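Bimanual handover: does wrist force actually help, or is it the extra data?

drellotska_fan
Started by drellotska_fan, 16 replies

Has anyone else read the Pritis writeup on two-handed pick and pass? They claim that adding wrist force readings to the policy input cut failed handovers a lot compared to vision only. My problem is that the force runs were trained on 3,319 demos and I can't find the number for the vision baseline anywhere. If the baseline got fewer demos the whole comparison is shaky.

tristano_k
It's in the appendix, second table. Same demos for both. They just drop the force channel at load time.

drellotska_fan
OK, found it. Thanks. That takes care of half my complaint. The other half is that they only tested 30 trials per object.

Amerley Adjei
30 is normal for this kind of paper. Resetting a table by hand between trials is slow. I'd rather see 30 honest ones than a few hundred where somebody picked the start positions.

mudflap
Normal doesn't mean good. With 30 trials a difference of two or three successes is noise. They report 17 vs 16 on the small carton and call it an improvement. It isn't one.

Amerley Adjei
Agreed on the carton. The difference on soft items is much bigger though, and that is the claim in the title.

tetteh_a
Tetteh Abubakari here, I work on the Amoah setup. We started a rerun of this in April with multi-finger hands on both arms, so it isn't an exact copy of what they did. Our object set is a small printed carton, a roll of clear stretch wrap, a wooden box with a slot in the lid and an orange-red box. Same backdrop for every trial, so the vision policy gets no surprises from the wall.
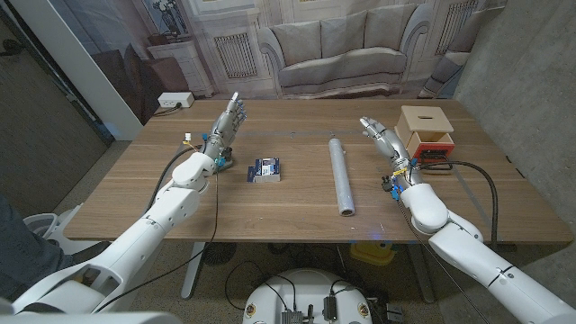
The stretch wrap is where I expect force to matter. It's clear, so the cameras have a hard time finding the edges, and the grip has to be firm enough to hold it without crushing the core. For the carton I expect no difference, same as mudflap.

mudflap
Are you randomizing the start positions?

tetteh_a
Yes, from a list written before the first trial. Left and right hand starts are mixed too. Whoever resets the table doesn't know which policy runs next.

tristano_k
Will you post the failures as well? Pritis only put up the good clips.

tetteh_a
All of them, with the force logs. I'll start a new thread when the wrap trials are finished.

drellotska_fan
Good enough for me. I still think the title oversells it.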